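Staltirik table hire: your questions

How many tables have you got?

I've got 70 on the books, though 69 go out at the moment as one is waiting for a new leg. Weddings, craft fairs, school fetes - I'm happy with any of it.

Do you deliver?

Yes! I cover Forko and the villages out towards Rallis. Anything further, drop me a line and I'll see what I can do (Morkex is usually fine if I'm heading that way already).

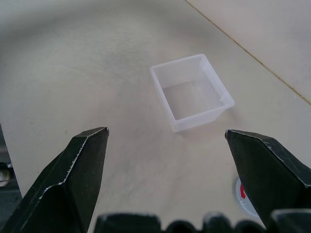 Can I put hot dishes straight on top?

Please don't. Pop a mat or a folded tea towel underneath and we'll stay friends. Candles are fine in a holder.

What about spills?

Warm water and a soft cloth, as soon as you spot them. No scouring pads, please, and no bleach. Red wine and curry are the worst, so ring me if you're stuck.

When should I book?

June and July go early, so I'd ask by March if you can. I take a small deposit and you get it back when the tables do.

Can I collect them myself?

You can, from 9am, but bring a van and a friend - they're heavier than they look.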